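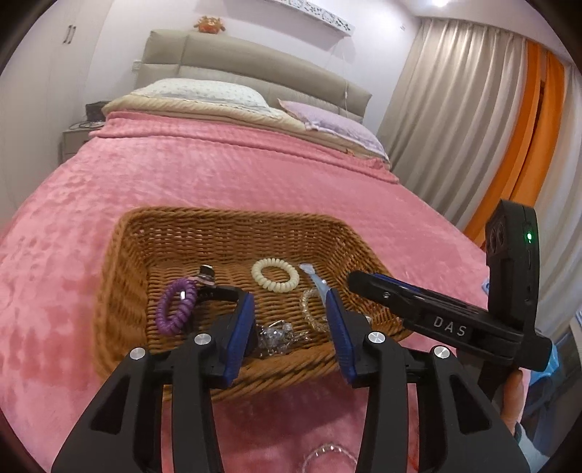 Print this page | E-mail this page
Search this site: Enter keywords Go

My hair ties used to live everywhere except where I needed them: coat pockets, the car, the bottom of every bag I own. So this August I decided all the small stuff was getting one home, and that home is a brown wicker basket with a nice thick braided rim. The spiral ties went in first, the purple one and the cream one and a clear one that's a little bit golden, and then the clips, including my pale blue see-through favorite. I do love it all on the pink blanket!

My friend Zuleica Aguiar says I should get a proper organizer with 26 tiny drawers. No thank you — I would forget what was in every single one of them. I like to look down and grab.

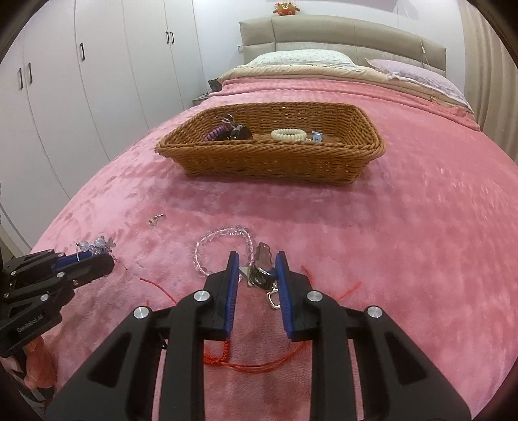
The sparkly things took me longer, mostly because I kept stopping to try them on (10 minutes gone, easily). Clear bead bracelets go in a pouch now so they don't tangle with anything that has a hook. Keychain bits and loose cord get their own little dish by the door. I'm still making up my mind about the beaded ornaments — they're too pretty to hide, so they may end up on the dresser next to the lamp.

Lok-yiu Peng, your green clip was in my coat. Come and get it!

Posted Sep 8, 2026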